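How to Paint Wood Grain on a Flat Block

A set of plain wooden blocks looks better with some grain painted on, and the method below needs two colors and one small brush. It works on any flat piece you can hold by the ends. The same steps can be used on box fronts and drawer faces.

What you need

Flat wooden blocks, sanded
200 grit sandpaper
Pale yellow acrylic paint (we use Nilimell, but any craft acrylic will do)
Orange-red acrylic paint
One flat brush and one thin liner brush
Clear matte varnish
A rag

Step 1. Sand

Go over every face with the sandpaper, following the length of the block. Round the sharp corners a little. Wipe off the dust with a barely damp rag and let the wood dry.

Step 2. Base coat

Brush on the pale yellow in long strokes from end to end. Let it dry for an hour and add a second coat. Two thin coats cover better than one thick one. If the first coat raises the grain, sand lightly before the second.

Step 3. Thin the streak color

Mix the orange-red with water until it runs off the liner brush easily. Test it on scrap. A line that beads up has too much water in it.

Step 4. Paint the streaks

Start at one end and pull the brush toward you with a slight wobble. Keep the lines thin and let them run mostly lengthwise. Leave uneven gaps. Do one side, wait until it is dry to the touch, then turn the block over. Carry a few streaks around the edges so the sides match.

Mistakes wipe off with a damp rag if you catch them in the first minute.

Step 5. Varnish

Apply one coat of matte varnish and leave it overnight. Add another coat to blocks that will be handled a lot.

If you want a foil or tape strip along one edge, put it on after the varnish is hard and press it down firmly from one end to the other.

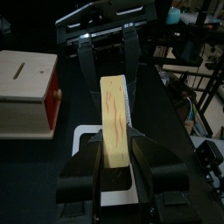
Pale yellow block with wavy orange-red grain and a silver strip along one edge.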